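Notes pour l'intervention « Ce que l'on raconte des maisons d'architecte »
Villalba, août 2018. Durée prévue : 26 minutes, questions comprises.

Ouverture. Ne pas lire le titre, il est à l'écran. Commencer directement par la phrase de la brochure : « la maison a été dessinée en une nuit ». Laisser un silence. Demander qui l'a déjà entendue à propos d'un autre bâtiment. Il y aura des mains levées, j'en mets la mienne au feu.

Le bâtiment, donc. La maison Prutura, sur la route de Brirno. Toit plat, plan en équerre, cheminée centrale. On la visite, on l'admire, on achète la carte postale. Je n'ai rien contre la maison. J'ai quelque chose contre les 200 lignes de légende que le guide récite dans le vestibule.

Premier récit : la nuit unique. Le dossier conservé à la mairie contient 7 versions du plan. La cuisine change trois fois de côté. Une nuit bien longue, alors. Montrer les versions assez vite, ne pas commenter chaque trait, s'arrêter sur la quatrième où l'escalier débouche dans un placard. (Rire probable. Attendre.)

Deuxième récit : les plafonds bas. On dit que l'architecte les voulait à sa taille, qui était petite. C'est une histoire qu'on colle à la moitié des architectes du siècle. Dans le devis, il y a une ligne sur le prix du chauffage et une correction à l'encre sur la hauteur des murs. Je ne prétends pas que cela prouve quoi que ce soit. Mais entre un devis et une anecdote de vestibule, je sais lequel je relis.

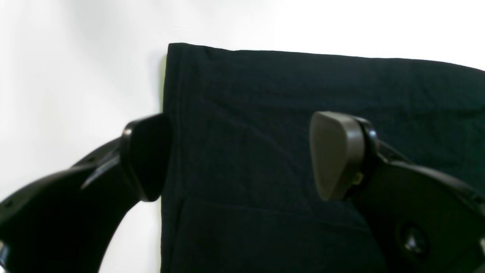 Troisième récit, le plus tenace : la propriétaire aurait reçu avec les clés l'interdiction de déplacer les fauteuils. Personne ne m'a jamais montré la lettre. J'ai demandé à la fondation, j'ai demandé aux archives de Brirno, on m'a renvoyé chaque fois à un article, et l'article renvoie à la brochure. La boucle est parfaite. Dire cela calmement, sans accabler la fondation, qui nous prête la salle.

Transition. Pourquoi ces histoires tiennent-elles si bien ? L'explication habituelle, c'est que le public aime les génies capricieux. Je m'en méfie aussi, elle est un peu trop commode pour ceux qui écrivent les brochures. Un visiteur à qui l'on donne un devis regarde le devis. J'en ai fait l'essai en janvier avec un petit groupe, et les questions ont porté sur le béton pendant tout le reste de la visite.

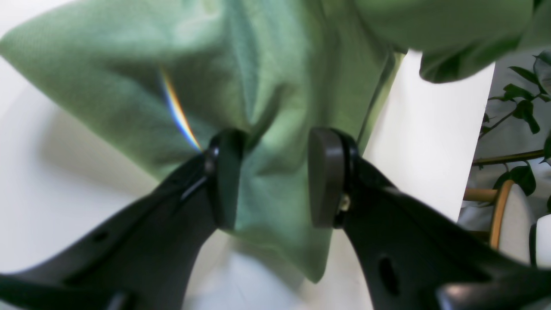 Tissu vert sauge froissé, traversé d'un fin reflet arc-en-ciel.

Passer à Nokosent. C'est le projet de restauration, et il faut en parler avec prudence parce que des membres de l'équipe seront peut-être dans la salle. L'intention annoncée : rendre à la maison « son état d'origine ». Question à poser franchement : lequel ? Celui du plan déposé, celui du chantier, celui de la première photographie publiée ? Les 2 façades connues par les cartes postales ne concordent pas sur le nombre de fenêtres du côté jardin. On choisira, forcément. Je demande seulement que le choix soit écrit quelque part, avec ses raisons.

Si le temps manque, sauter le passage sur la couleur des volets. Sinon : le rouge « historique » vient d'un éclat de peinture prélevé sur un volet remplacé après la construction. Ne pas s'attarder, la salle s'endort toujours sur les pigments.

Objection à prévoir : « une belle légende n'a jamais fait de mal à un bâtiment ». Répondre par la cheminée. On a condamné le conduit d'aération secondaire parce que la légende le disait ajouté après coup. Il figure sur le plan déposé. L'humidité du mur nord a été relevée depuis, et je laisse à chacun le soin de décider s'il y a un lien. Moi, je n'en jurerais pas, mais j'aimerais bien qu'on vérifie.

Dernière diapositive : le plan numéro quatre, à nouveau, avec le placard. Le laisser affiché pendant les questions. Rappeler que le dossier est consultable sur rendez-vous et qu'il faut demander aussi l'annexe, rangée à part.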